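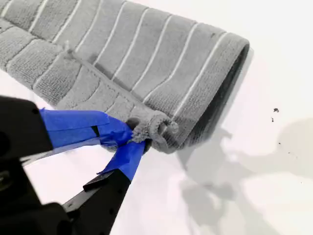 Gray striped mat, folded, on the white table. Corner bunched at the front.

1 Aug 2022

Textile bench, Ollville workshop. Mostly folding and pile notes for the bath linen booklet. Shahzad in until lunch, me all day.

I have been looking forward to getting the gray one on the table and it did not let me down. What a nice piece of cloth! The pile is soft and dense, and between the white stripes there are fine ribs you can feel with a fingernail. I keep running my thumb across them when I should be writing. Still not sure if it is terry or a microfiber that wants to be terry. The Clorell sheet we have only says "bath textile, gray/white", so no help there. Will pull a thread from the spare and look at it under the glass.

What I wanted to know this morning was how the mat takes a fold. Thin towels go flat when you fold them and stay where you leave them. This one makes a big round roll at the fold, and the stripes run over the top of it in a curve, so pretty that I lost a few minutes just turning it toward the window and back. Side effect, and a useful one: the stripes tell you right away if the fold is crooked. If they fan out on one side, you have pulled more on that side. On the plain Dorkenik towels we had in May I had to measure to see the same thing.

Fold height. I laid a ruler flat across the top of the roll and let it settle before reading. First fold settles fast. Second fold (in quarters) is another story, it creeps open for a good while and then stops. Pressing with the flat of the hand for a slow count of 30 helps a lot. Pressing harder for less time does next to nothing, I tried it both ways and then made Shahzad try it, same result. I love this kind of thing, it is so simple and I had never once thought to check.

Corners are the weak spot. If you pick the mat up by one corner and bring it over, the corner bunches into a little knot and stays bunched after you put it down. The pile grabs itself. You have to open it out with two fingers and then smooth toward the edge, never along it. Shahzad Rizvi says hold farther in from the corner and take more cloth. He is right that the knot is smaller that way, but then the edge curls under and you have to go back for it anyway. We went back and forth on this until coffee. For the booklet I would say take two corners on the same side, lift, bring over, let go low.

Table: the white top is great for seeing edges against gray cloth, but it is scuffed and it has specks all over, and a pile like this picks up everything. Wiped it down at 10 and again after lunch. Lint roller is finished, need new sheets. 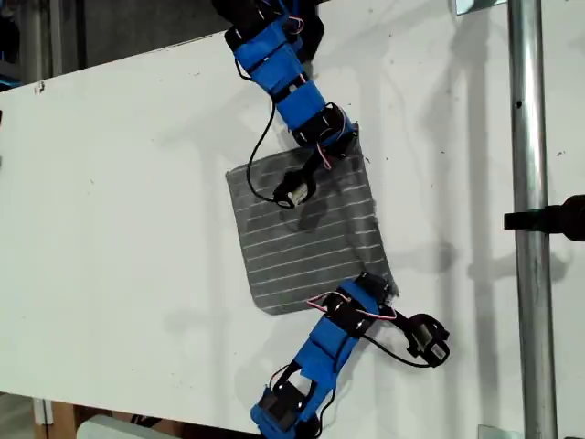 Afternoon was the flat test. Mat spread out in one layer, corners squared up by eye, then tug the right side and see how far the wrinkle travels. I was sure it would run the whole way across. It doesn't! The far corner just sits there, and the wrinkle dies out well before the left edge. My guess is that the ribs soak it up, each one giving a little. Harish Pandey thought it might be plain friction with the tabletop, so I want to repeat it on the cork board and on glass before I write anything down as fact.

Stripes again: spacing looks very even when the mat is flat, and as soon as you lift a corner your eye goes straight to the place where they bend. I think this would make a lovely page in the booklet, just the stripes and nothing else. Will ask Harish about it, he has the layout file.

Sample card for this one is 767. The Bhatt sample is still in its bag, I want to do it on a fresh day with a clean table and compare pile for pile.

To do
– thread under the glass, terry or not
– cork and glass for the wrinkle test, 3 pulls on each
– quarter fold again, leave overnight with the board on top
– lint roller sheets
– ask Shahzad for his notes on the corner hold, he wrote them on the back of the Clorell sheet and took it with him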